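Plallitz Neighbors – odds and ends for February

Quick one this month, printer deadline is tonight and I still have the bus times to type up.

Seed swap first. Stiltham hall, doors at 10 am, same as last year. We had 400 packets on the tables last time and most went before lunch, so come early if you want beans. Label everything please – variety, year, where it came from. Envelopes with just "squash??" on them go in the mystery box.

Fruit tree orders close at the end of the month. Apples and plums only, no peaches, the Lennox nursery is out of them. 333 trees ordered so far across the villages, so we get the bulk price. Bare root, collect them youself, bring a tarp. 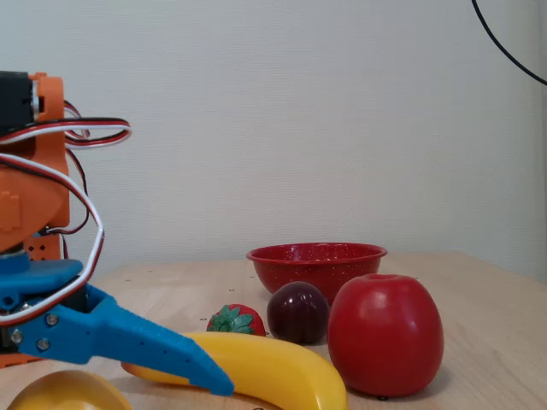
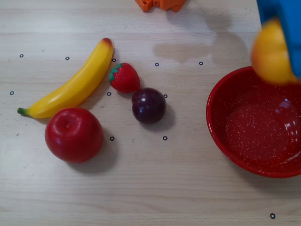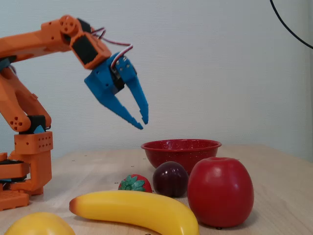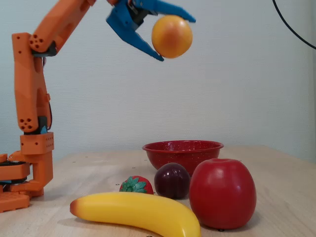

On the wooden tabletop. The banana is in the second one.

Pruning morning at the Gasness orchard with Valdis Uibo. 2 hours, more if the weather holds. Bring gloves and your own loppers, sharp ones. He will do the old apples first and leave the plums for summer – silver leaf, he can explain it better then me.

Still need somebody with a trailer for the wood chips. Lennox end is covered, Stiltham isn't. Ring the hall before 6 pm.

Jam jars – enough now, thank you. Lids still wanted.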